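I bought the Nirnell gooseneck kettle in December, in the week when everyone is tired and a website can sell you anything. It cost £116. My previous kettle cost a good deal less and boiled water, which I had thought was the whole job.

The Nirnell also boils water, and it holds it at whatever temperature you ask for, give or take a degree, until you remember you were making a drink. I am writing this on 24th August, so it has had the best part of nine months on my worktop and I feel able to be rude about it.

## Out of the box

You get the kettle, the base, a lid, and a booklet in eleven languages that says the same small amount in each. The lid is a push fit. When new it is so tight that you lift the kettle by it, base and all, and have a think about your grip strength. Mine eased off by spring.

The base has one dial and one button. Turning the dial sets the temperature. Pressing the dial switches to Fahrenheit, and I have done this by accident more often than I have done anything else with it. One morning I asked for 181 and got it, in the wrong units, and spent a while wondering why my coffee tasted of damp cardboard. The button turns it on. Holding the button turns on the "keep warm", and also a beep that I'd put somewhere between a smoke alarm and a disappointed microwave. You can turn the beep off. The method is on the last page of the booklet, under "Cleaning".

## Pouring

The spout is the reason to buy it. An ordinary kettle has two settings, drip and flood, and if you make filter coffee you know what the flood does to the grounds. The Nirnell pours a line about as thick as a bootlace and keeps it there for as long as your wrist holds out. I have stopped drilling a hole in the middle of the coffee, and the last cup of the pot no longer tastes like the first one's angrier brother.

It is slow, mind you. Filling a hot water bottle with it is a hobby in itself. We kept the old kettle for that, and for pasta, and for guests who want tea before the end of the visit.

Balance is good up to about three quarters full. Past that the handle starts to feel a long way from the water and you want your other hand, which is usually holding toast.

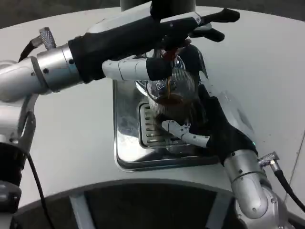

## Against the others

I borrowed a Prindia for a fortnight. It is cheaper, heats faster and has a nicer handle, but the spout dribbles down its own neck at the end of every pour, and after a few days I had a brown ring on the worktop that I took personally. The Standico stovetop version has no electrics to go wrong and no idea what temperature it is. Kpodo makes one with an app. I did not try the one with an app.

## Niggles

- It shows every fingerprint.
- The cord is short enough to decide where your kitchen goes.
- It forgets its setting if you unplug it, and goes back to 100.
- Limescale collects in the bend of the spout, where no brush I own will reach. Citric acid does it.

## Score

4 out of 5. I'd buy it again, though I'd wait for a sale and read the Cleaning page first.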